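Carnet d'atelier, juin, 14 h et quelques

Bon, je reprends le cahier parce que si j'attends demain je vais tout mélanger. Le sujet du moment, pour celles et ceux qui rentrent de congé : les relevés de prix sur le dossier Cusen. On a une plainte de clients (bouteilles d'eau, pastilles de désinfection, bâches, tout ce qui part en premier quand la rivière monte) et on nous demande de dire, ligne par ligne, si le magasin a dépassé le plafond fixé par l'arrêté pendant l'inondation. Pas de dire si c'est moral ou pas, ça, ce n'est pas notre travail, et tant mieux, on n'en finirait jamais.

Ce matin, donc, dépouillement des tickets. On en a reçu 605, scannés par lots, certains à l'envers, d'autres avec un pli en plein sur le montant. J'ai commencé par le plus bête : trier par date d'achat. Avant l'arrêté, pendant, après. Ceux d'avant servent de référence, ceux d'après, je les mets de côté mais je ne les jette pas (on m'a déjà fait le coup une fois, la partie adverse les réclame toujours le jour où ils sont partis au broyeur).

Premier souci : le prix de référence. L'arrêté dit « prix habituellement pratiqué », point. Habituellement, c'est la semaine d'avant ? Le mois ? Et si le produit était en promotion juste avant ? Pour les packs d'eau Fekent c'est exactement le cas, il y avait une remise en rayon jusqu'à la veille. Si je prends le prix remisé comme base, la hausse est énorme. Si je prends le prix hors promo, on passe à peine au-dessus du plafond. J'ai fait les deux calculs, deux colonnes, une bleue et une verte, et je laisse le service juridique trancher. Penchant personnel : le prix hors promo, c'est plus solide devant un juge, même si le résultat est moins spectaculaire.

Deuxième souci, et là j'ai perdu une bonne heure : les codes articles. Cusen a changé de logiciel de caisse au printemps et certains produits ont gardé l'ancien code dans un magasin et reçu le nouveau dans l'autre. Du coup ma jointure sortait des bâches au prix des pastilles. Très beau graphique, complètement faux ! Je m'en suis rendu compte en voyant une pastille à prix de bâche tout en haut de la liste. J'ai refait la table de correspondance à la main. Elle est dans le dossier partagé, onglet « codes_v3 ». Ne touchez pas à v2, elle est fausse mais je la garde pour pouvoir expliquer d'où vient l'erreur si on me le demande.

Troisième chose, les lots. Quand un magasin vend un pack de six un jour et la bouteille seule le lendemain, il faut ramener au litre, sinon on compare n'importe quoi. C'est évident quand on l'écrit, ça l'est moins quand on a les yeux qui piquent. J'ai ajouté une colonne « contenance » et là où le ticket ne la donne pas, je mets un point d'interrogation et je sors la ligne du calcul. Mieux vaut un total un peu maigre qu'un total qu'on devra corriger à l'audience. 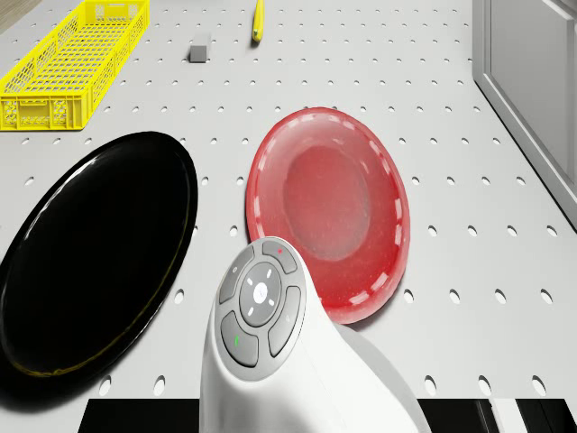 Les bâches, maintenant. Elles sont vendues au mètre chez Cusen et au rouleau chez Grolodham, qui nous sert de point de comparaison puisqu'ils sont dans la même zone commerciale et qu'ils n'ont pas été visés par la plainte. J'ai tout passé au mètre carré. Pour les rouleaux il faut la largeur, et la largeur n'est pas sur le ticket, elle est dans le catalogue. J'ai donc demandé le catalogue papier, celui du printemps, parce que la version en ligne a été mise à jour depuis et qu'on ne peut plus s'y fier. À relancer si rien n'est arrivé d'ici la fin du mois.

Petite parenthèse sur l'argument du fournisseur, qu'on va forcément entendre. Cusen dit que Tefera, leur grossiste, a augmenté ses tarifs au même moment et qu'ils n'ont fait que répercuter. C'est possible ! L'arrêté prévoit justement l'exception, à condition de produire les factures d'achat. Pour l'instant on a trois factures, dont une illisible et une autre qui concerne un produit qui n'est même pas dans la plainte (des piles, je ne sais pas ce qu'elles font là). Je note donc « justification partielle » et je ne vais pas plus loin. Si les autres factures arrivent, il faudra tout recalculer avec la marge à la place du prix brut. J'ai préparé la formule, elle est en commentaire dans la feuille, vous n'aurez qu'à enlever l'apostrophe du début.

Contrôle croisé en début d'après-midi : j'ai tiré 100 lignes au hasard et je les ai ressaisies à partir des scans, sans regarder la première saisie. Résultat, 14 écarts. Je trouve ça beaucoup. La plupart viennent du même lot, celui avec l'encre thermique à moitié effacée, où les 3 ressemblent à des 8 et réciproquement. Je vais ressaisir le lot entier et refaire un tirage ensuite, tant pis pour le calendrier. Le reste, ce sont des virgules décalées, c'est ma faute, je tapais trop vite.

Autre point à discuter entre nous : est-ce qu'on compte les achats faits avec la carte de fidélité ? La remise tombe sur la cagnotte et pas sur le ticket, donc le client paie plein tarif en caisse. J'ai pris le prix payé. On peut me convaincre du contraire, mais il faudra le décider avant la note de synthèse.

À faire, en vrac :
- ressaisir le lot effacé, puis nouveau tirage
- relancer pour le catalogue et pour les factures Tefera
- vérifier si l'arrêté couvre les ventes en retrait au drive (je pense que oui, mais je n'ai pas trouvé la phrase)
- renommer les fichiers scannés, « scan_final_bis_2 » ça ne va pas être possible
- rendre l'agrafeuse au bureau d'en face

17 h, j'arrête les saisies pour la journée. La feuille est enregistrée, l'onglet des codes aussi. Si quelqu'un ouvre le fichier ce soir, merci de le refermer derrière, sinon il se verrouille et je ne peux plus rien modifier le matin.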